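Mar 12, 2021

Quick one, bread's in the oven. Kitchen sort-out, part 2. Still going since January, don't ask.

Pots done. I had way too many and kept the stockpot - stainless, two loop handles, glass lid so I can see if the beans are boiling over without lifting it. Soup, pasta, corn, everything goes in there. The dented one from the Grivstead flat is gone. Felt bad for like a minute.

Cups are harder. Kept the pink plastic one becuase it's my rice scoop and my flour scoop and it bounces. Mugs next week maybe. Lids need there own shelf, still thinking.

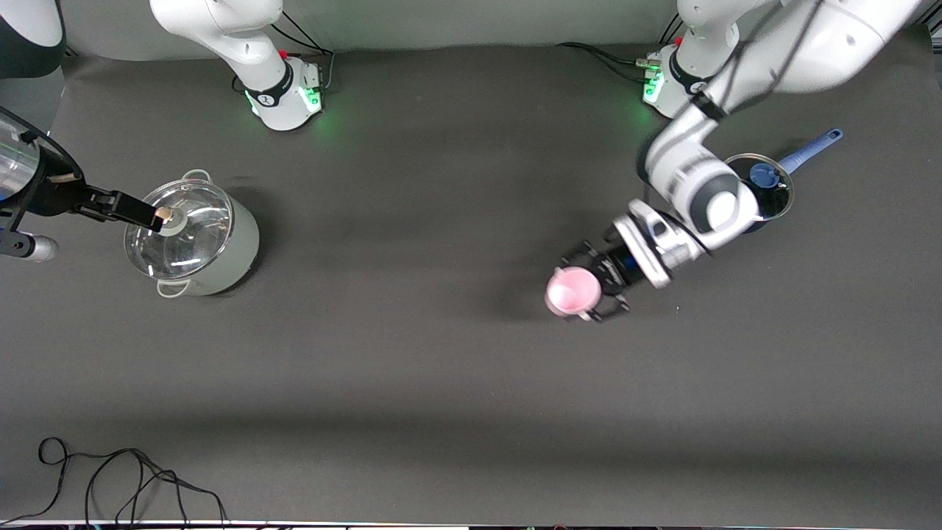 Tarmo Lapiņa wrote in the comments that lids should go upside down on their own pots, knob inside, then everything stacks. Tried it with the small ones - works ok. Big one I'm leaving as is.

Ok, timer. Spice drawer after that.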